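Shared cutlery baskets return to Cloletthorpe community dining room

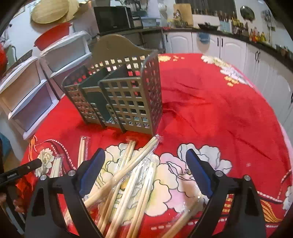 The Cloletthorpe Community Centre will return to shared chopstick and cutlery baskets at its monthly lunches from September, following a review of how tables are set in the main dining room.

Under the new arrangement, each round table will have one plastic drainer basket for chopsticks, to be filled before guests are seated. Wrapped bamboo chopsticks will continue to be provided. Individual place settings, which have been used at the lunches for the past two years, will be kept for formal dinners only.

The centre said the change was intended to shorten the time needed to prepare the room. The dining room seats guests at 12 tables, and the doors have on several occasions opened late while settings were still being laid. Chopsticks will now be sorted at the table itself, with damaged wrappers set aside and the remaining bundles placed upright in the basket.

Baskets with perforated walls were chosen in preference to the lidded boxes used previously. They can be rinsed and left to drain between lunches, and guests are able to see when a basket needs to be refilled. A first order of 50 has been placed with the kitchen supplier Pidico at a cost of $1177, including delivery. Those not required in the dining room will be stored in the upper cabinets and made available to groups hiring the kitchen.

The red floral tablecloths will remain in use for the lunches. The centre had considered replacing them with plain white cloths, but responses to a survey of regular guests strongly favoured the existing colour. Cloths that are worn or permanently stained will be withdrawn over the coming months, and matching fabric is being sought for their replacement.

Funding for the baskets and linen has been drawn from the Podside neighbourhood grant, which contributed $2075 to the centre's dining program this year. The balance will go toward serving trays and a second trolley for the kitchen. The Chien Hall, which shares storage space with the centre, will be able to borrow the baskets on request.

Groups with a kitchen booking are asked to return baskets clean and empty. Unopened chopsticks should be handed in at the kitchen counter and not left on the tables. Loose or unwrapped chopsticks will not be accepted.

Lunch is served at noon, and the dining room opens half an hour beforehand. Guests who require a fork and spoon may ask for them on arrival. Bookings can be made at the front office during normal opening hours.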